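Writers Wanted: Actor and Entertainer Profiles at Trara

Posted September 2, 2020
Remote, part-time, paid per piece

Do you know which sitcom a guest star turned up in before anybody knew their face? Do you stay for the credits? We'd love to hear from you! 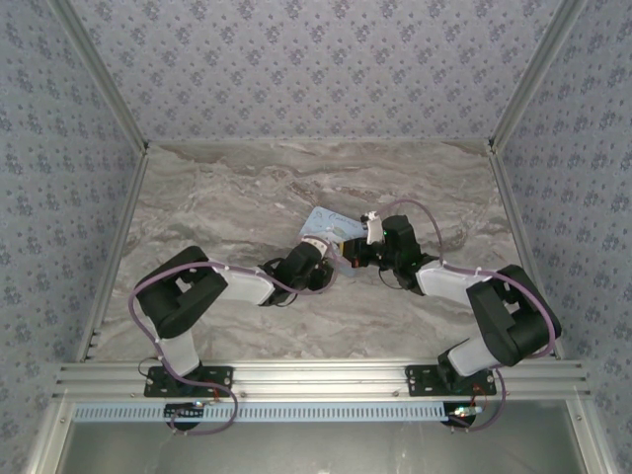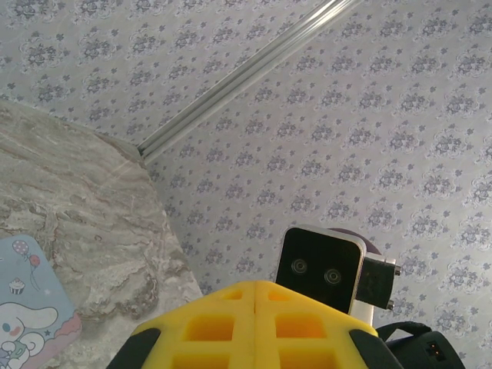 JOBS & CALLS

Trara publishes life-and-career profiles of people who work in film, television, music and dance. We have 3154 of them online so far, and readers keep asking for more – especially on character actors, voice performers and stage people who rarely get a decent page anywhere. So we're adding writers to our English-language team, and we're really excited about it.

What you'll write

Each profile covers early life, training, first roles, the big break (if there was one) and current work. You'll pick from a shared list or pitch your own names, and pitches are very welcome. One of our best-read series began as a pitch on supporting casts of TV shows that premiered in 1979, and it's still growing.

What we're looking for

You write clear, friendly English and you enjoy digging. Dates, credits and spellings have to be checked against two sources, and we ask you to send us the links with your draft. We don't print guesses about anyone's salary, health or love life, so if a birthday can't be confirmed, leave it out. Published clips are nice to have, but a good fan blog counts too.

You must be 18 or older. You can live anywhere, as long as you can answer edits within a day or two.

How it works

New writers start with two paid trial profiles. After that, most people do four to six a month – more in January, when awards season keeps all of us busy. Drafts go through Alov, our editing tool, and we'll show you how to use it on a short call. Every writer gets a byline and an author page.

How to apply

Use the form on our Jobs page and choose "Profiles, English." Tell us a little about yourself, then add a sample of 300 words or so on any performer you like. Please also name one person we haven't covered and should!

We read everything that comes in, and you'll get a reply within 27 days.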